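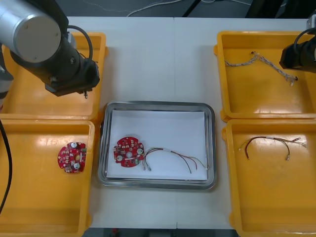 Yellow plastic trays on a white table top.

Home | Trays | Racks | Labels | Order

Grosell Stacking Tray, Yellow

The Grosell is a shallow tray for small parts, seed packets, craft supplies or anything else that ends up loose in a drawer. It is molded in one piece and has a rolled lip, so it can be picked up with one hand.

Trays nest when empty and stack when turned end for end. A stack of 5 full trays is as high as we suggest going. Wash in warm water with dish soap - no bleach, which dulls the color.

Length: 235 mm
Pack sizes: 5 or 30
Fits: Plomham rack, all widths
Does not fit: the older Fevow rack

Orders over 1,000 trays ship on pallets from our Oyewole warehouse. For these, write to Ikechukwu Iyamu in the sales office before you order. The gray version is out of stock until August.

Contact: Olanrewaju Okonkwo, customer orders | © Grosell | Back to top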